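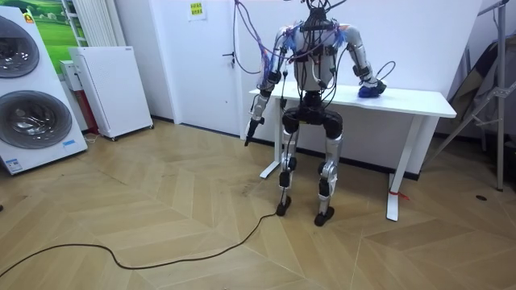
The Second Desk

In November the company Prodholm took away our night shift and gave us a machine. My manager called it "a change of rhythm." I had worked nights at the Kuta hotel laundry office for eleven winters, writing the lists of missing towels, and I did not know I had a rhythm.

Now I came at seven in the morning. My new work was to sit with the machine and correct it. It had legs and two arms and many cables, and it learned to handle the linen cards, the small papers that travel with each bag. I showed it a card, then it tried. When it made a mistake I pressed a key and wrote the reason. For the reason there was a field of 200 letters. I often needed more.

The first week it made 811 corrections for me. I say "for me" because they were put on my record, not on its record. The second week it was 596. My manager was very pleased with this number and brought a cake from Damovska, the bakery across the tram line. The women from the ironing room came up to eat it. One of them asked the machine if it wanted a piece, and we laughed, and then she asked me what I would do when the number was two.

I had no answer, so I cut more cake.

After that day the women spoke to me a little differently. They stopped telling me who was sick and who was looking for other work. When I entered the ironing room, somebody turned down the radio. I wanted to explain that I was also afraid, but it is difficult to explain this when you are the only person with a chair.

On Friday I had a card from the Hughes hotel, room linen, with a note in pencil at the back: "Please be careful, the lace one is from my mother." The machine had no rule for the back of a card. It put the card with the others.

I pressed the key. In the field I began to write the reason, and I used all the letters, and I was still only at the word "mother."

Then I took the card in my hand and carried it down to the ironing room myself. The radio was playing. The oldest of the women read it, both sides, and moved a basket from the second chair so I could sit.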